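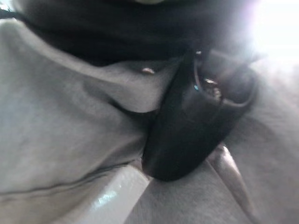

Wrist view during the cloth session: grey fabric in soft folds, with a glossy black shape pushed up against it.

I have wanted to get inside the Niserlow workshop since the summer before last, when a friend came back from their June open house talking about nothing else. So when they opened the doors again I signed up the same morning, and I got one of the last spots in the afternoon group. Six of us, plus our guide, Ehab Erraji, who runs the teaching floor and talks very fast when he gets to the good parts (there are a lot of good parts).

You come in through the old loading bay and hang your coat by the door, and then you're right in it. No lobby, no video to sit through. The first bench belongs to a project called Shawky, and this is where they teach by hand. You take hold of the arm itself, just above the wrist, and move it where you want it to go while it records the whole motion. I expected it to be heavy and it wasn't at all! It floats. Ehab had each of us guide it through picking up a folded dish towel and setting it down on a mat, and then he played our motions back one after another. Mine was recognizably mine — I hesitate before I let go of things, apparently, and so did the arm.

The second stop was the one I'd come for. Stuvska is their remote control setup, and you sit at a table with a pair of handles and a screen that shows you what the camera at the wrist sees. It's a very strange way to look at a pile of clothes. You're so close that you lose all sense of what belongs to what. A fold turns into a hill, a seam is a long road across it, and one little rivet catches the light and suddenly it's the most important thing on the screen. I spent a good minute steering toward a stretch of grey that I was sure was a sleeve. It was the middle of something else entirely.

Soft things are what they care about most here. Ehab said a box is a box wherever you put it, but a jacket is a new shape every time somebody drops it on a table, and that's why they want so many people doing the showing. Everyone grabs differently. Some go for the edge, some pinch the top of a fold and hope. Shiny and dark materials are harder again, because in a close view the highlights slide around as the wrist turns and you can misjudge where the surface is. I closed the gripper on air twice.

There's a tally on a whiteboard by the door to the break room. When we came in it said 1,386 demonstrations for the cloth task, with 267 of them from visitors. I got to add 3! They let you keep the bad ones too. Someone in our group asked if the failed grabs get thrown out, and Ehab said they're marked and kept, and then he went off on a long and wonderful tangent about recoveries, meaning the moments when a person misses and tries again from another angle. He had us do a few of those on purpose. Missing on purpose is surprisingly hard once you've got the feel of it.

The last room is Nidus, where you watch an arm try the task with no one at the handles. We got almost 20 minutes there and I could have stayed for two hours. It moves slower than a person would and it pauses a lot, and every one of us was leaning over the rope whispering at it to go left.

A few practical notes if you're going. Wear short sleeves or something you can push up, because loose cuffs catch on the handles. Eat first, the break room has coffee and crackers and that's it. Ask for the afternoon group if you want more time at the controls — the morning one is bigger. Parking is on the street behind the building, and the side gate sticks, so give it a good shove.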